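Budget for the second hand

2022-03-22

I spent most of January pricing a second robot hand for the workshop, and the quote from Rodura finally came in last week. It's higher than I wanted. The hand itself is fine, but spare fingertips are sold in packs of 28 and the wrist camera is listed as an extra.

Fidel Quiroga went through the numbers with me on Saturday. He thinks I should buy the hand now and leave the camera for the fall. I don't agree. Most of what I do is soft goods - pillows, stuffed toys, folded cloth - and without a view from the wrist I can't tell where a fingertip meets the fabric.

Usero makes a cheaper hand with 3 fingers. I had one on loan for two weeks and sent it back. The grip was good, but the cables ran on the outside and every one of them had to come off before I could change a tip. 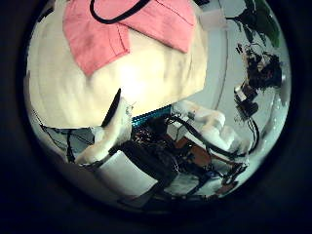
So the plan for now is the Rodura hand with the camera, one pack of tips and no service contract. Castum will sell me the cable set separately for $87, less than Rodura charges, and their lead time is shorter too. I still need a second power supply and a better bracket for the arm. Domingo Alarcón has offered to cut the bracket if I send him a drawing, and I'll do that this weekend. The order goes in once the supplier confirms shipping.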